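4.2 Shared rooms and the timing of quiet work

The second part of our interviews concerned the rooms which are used by more than one group. In the survey of March we had asked only how many hours each group spends in its room, and the answers did not explain why the groups in Dutham were so much more satisfied than the groups in Rutden, although the two buildings have almost the same floor area per person. For this reason we returned to both buildings and asked the people to describe one ordinary working day from the moment they open the door.

In Dutham, 19 persons took part in these talks, and in Rutden 24. Each talk was held in the room where the person normally works. We think this is important for the quality of the answers, as people often pointed at a door, a shelf or a window while they spoke, and remembered small things which they had not written in the survey. The talks were recorded and typed out, and two of the authors coded the text separately. Where the codes were different, the passage was read again by both authors together and one code was agreed.

The most frequent topic was not noise in the strict sense. Many persons in Rutden told us that the level of sound is acceptable, but that they cannot know when it will change. One group telephones in the morning, another moves furniture after lunch, and a third receives visitors without a fixed hour. A person who wants to read a long text therefore waits for a quiet period, and when it comes, it is often too short. In Dutham the sound is louder on average - at least, the people there say so - but it follows a weekly plan that hangs beside the entrance of each room. The plan is simple and it is not always respected. Still, most of the persons who mentioned it said that they arrange their reading and writing by it.

This result agrees in part with the work of Pellegrini on open-plan offices, where the feeling of control over the day was a better predictor of satisfaction than the measured sound level. Our case is different in one point. In the offices studied by Pellegrini all employees did similar work, while the groups in our two buildings do work of very different kinds, and they need tables, storage and light in different ways. We found that conflicts about tables were in fact reported more often than conflicts about sound. A table which is left with material on it is seen by one group as work in progress and by another as disorder.

We asked further how such conflicts are ended. In Rutden the usual way is a message on paper, left on the table, and the answer may come after three days or never. In Dutham the groups use the Mustska system, a set of colored cards which are put on the table edge and which show until what date the material must stay. The cards were introduced by the users themselves and the building office has no part in it. Figure 2 shows a work surface. 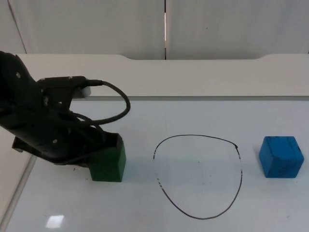 Figure 2. Work surface with a robot arm and a green wooden cube.

The cards have also a weak side, which three persons described in nearly the same words. When a date has passed, it is not clear who is allowed to clear the table, and to ask is felt as impolite. Some tables have for this reason stayed blocked for longer than with the paper messages. One group answered to this by writing on each card not only the date but also the name of the group that will use the table next. We were not able to follow whether this habit has spread to other rooms, as our visits ended on 20 August 2019.

It should be noted that the two buildings are not equal in age of their users. In Rutden many persons had worked in the building for less than a year, and newer users may be more careful in what they ask from others. We tried to reduce this effect by comparing only the answers of persons with a similar time in the building, and the difference between Rutden and Dutham became smaller, but it did not disappear. The comparison rests on few persons, and we would not build a strong claim on it. In Section 5 we use the same interviews to look at storage, where the length of stay seems to matter more than the building.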